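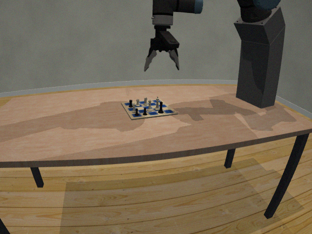
Figure 2. Simulated workcell with the board in its rotated placement.

3.2 Simulation of the workshop cell

The arm was assembled in a shared workshop, where bench time was limited to two evenings a week, so most of the grasp planning was developed in simulation before it was run on hardware. The model was built by Pentti Kokkonen from hand measurements of the bench and from the part files of the Fledik gripper kit. Link masses were taken from a kitchen scale and are the least reliable values in the model. The base is mounted on a tall pedestal at one side of the table, which leaves the tabletop clear for the board but requires the arm to reach over and come down from above. All grasps are therefore vertical, with the two fingers opened wide before descent. The board is turned slightly relative to the table, and its pose must be estimated before any square can be addressed.

Pieces of different heights standing close together, as with the tall black piece and the white king-like piece in Figure 2, are the hardest arrangement for this gripper. The planner first selects a finger orientation along the board diagonal. If either finger would pass within 10 mm of a neighboring piece, the orientation is rotated in fixed steps until a free one is found or the move is rejected. Rejected moves are logged and are not retried.

Light direction was varied between trials, as the shadows of the arm and pedestal fall across the tabletop and had disturbed corner detection in an earlier version. Wall and floor textures were held constant.

A total of 469 simulated picks were run on the Trandent controller, of which 29 were rejected by the planner. The settings were then copied to the bench arm without further tuning. Differences between the two, mainly backlash in the wrist joint, are treated in Section 3.3.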